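Nukstead Learning Materials
Progress report to the Dimell Fund
Project: Block and rod sets for table work, second period
Reporting period ends in December. Submitted 8th January.

1. Status

The project is on schedule for three of its four work packages. Work package 3 (surface finish) is four weeks behind and will close in the next period. Spending is within the approved budget lines and no transfer between lines is requested.

The purpose of the grant remains as stated in the original application: to produce a low-cost set of painted blocks and thin rods for sorting, lining up and spacing tasks, to test the set on ordinary tables, and to release the drawings and the task cards for free use.

2. Work package 1: Blocks

Production of the block stock is complete. The Naylor workshop delivered 406 blocks in two lots. Of these, 362 passed inspection and have been put into stock. The remaining 44 were rejected, mostly for chipped corners or for paint that had run over an edge onto a face meant to stay bare. Rejected blocks are kept in a separate bin and will be used for paint trials under work package 3.

The set uses blocks of different proportions in the same color. This was a change from the first period, when each shape had its own color. In the early sessions users sorted by color alone and did not look at shape or size. With a single dark green, the user has to compare height and width directly. Side faces are left in a lighter tone on part of the stock so that the orientation of a block can be read from the table.

A red dot is applied to one side face of selected blocks. The dot marks a face for the turning tasks (cards 9 to 14). It is not applied to every block, and the cards do not depend on a fixed number of dotted blocks being present.

3. Work package 2: Rods and layout tasks

The rods are thin and bright red. Their function in the task cards is to act as a divider or a pointer: a rod is brought to a row of blocks and set down between two of them, beside one of them, or across a gap. The task set now has 17 cards. Five of these use blocks only, and twelve use blocks with a rod.

Layout trials were done on a white tabletop with rows of three blocks. The rows are set by eye and small differences in angle and spacing are accepted. An earlier draft of the cards called for exact spacing with a paper template under the blocks. The template slid during use and was dropped.
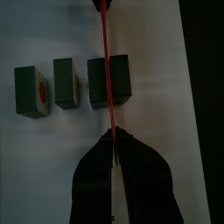

Figure 1. Row of three dark green blocks on a white surface, with a red rod. Red dot on the side face of the left block.

Three findings from the layout trials affect the design.

Contrast. Dark green on white gives a clear outline from all seated positions tested. The bare side faces are harder to separate from the tabletop under warm light than under cool light. A slightly darker stain for these faces is under test.

Rod shape. Some rods in stock are not straight. Slight bowing does not affect the pointer tasks, but it does affect the cards in which a rod is laid flat against the long face of a block. Straightness will be added to the inspection sheet with a pass limit. Bowed rods will be held for the pointer cards only.

Dot visibility. The dot is easy to find when the marked face is turned toward the user and is lost when a neighboring block stands close on that side. Cards 11 and 12 have been reworded to ask for a wider gap.

4. Work package 3: Surface finish (delayed)

Two paints were compared, the current Josard green and a lower-sheen version from the same supplier. The lower-sheen paint reduces bright patches along the top edges but marks more easily when blocks are knocked together in the tray. The wear test had to be restarted in December after the first batch was found to have been coated twice. New samples are curing and the test will run again from the start.

Until the result is known, no further blocks will be painted. Stock on hand is enough for the sessions planned in the next period.

5. Work package 4: Documentation

Drawings for all block sizes are final. The rod drawing is open pending the straightness limit. Task cards 1 to 10 have been checked and laid out for print. Cards 11 to 17 are in draft. The packing list has been shortened to one page, and the tray insert now shows an outline for each block - this cut the number of sets returned to the shelf with a piece missing.

6. Spending

Spending in the period was $3,318, covering block stock, paint, rod stock and tray inserts. Labor is reported separately on the Fund's form. The paint line will be used in full once the second wear test is paid for.

7. Risks

The main risk is that the lower-sheen paint fails the wear test. In that case the current paint will be kept and the edges of the blocks will be rounded slightly to soften the highlights. This adds one machining step at the Naylor workshop and would take two weeks.

A smaller risk is rod supply. The present supplier sells in mixed bundles and does not sort for straightness. A second source has been asked for samples.

8. Next period

Complete the wear test and fix the paint choice.
Set the straightness limit and issue the rod drawing.
Finish cards 11 to 17 and send the full set to print.
Pack the first sets for outside trial and send the packing list to the Fund with the first shipment.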